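Marker cubes and finger pads: notes for hand-held gripper builds

Print the marker cubes in matte white. Gloss filament throws back ceiling light and the tracker loses the pattern. Glue the faces on after the cube is screwed down, and check each one with a square. Sand the mounting boss with 300 grit first.

Foam pads wear at the notch. Cut replacements from the same sheet in one go and store them flat. Contact cement needs 30 minutes under a clamp. Marcelle Royer uses double-sided tape for test fits only; it creeps under load.

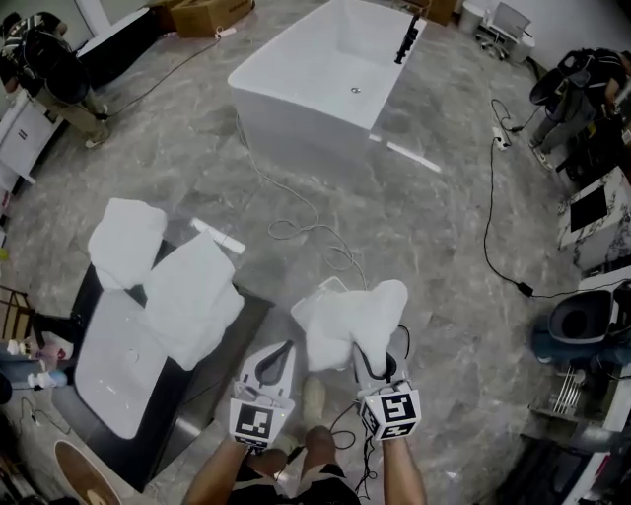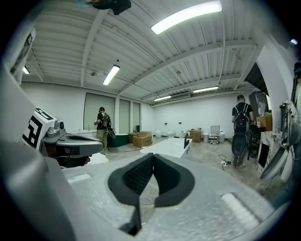 Almont, March

Cloth is the standard check after any pad change. Pick up a single layer by the edge, then a bunched handful. If the single layer slips, the pads are meeting at the heel first. Shim the left one and repeat.

Leave slack in the cable at the wrist and tie it off at the forearm. Power strips stay on the floor, clear of the walking line. Coil what is left over before starting. With backpacks on, keep an arm's length from the next person.

Sharon Kashindye's revised jaw file is on the Sirkuvow shelf drive, folder 108. The earlier one has the screw holes 2 mm too close and should be deleted.

Spare M3 inserts: top drawer, behind the taps.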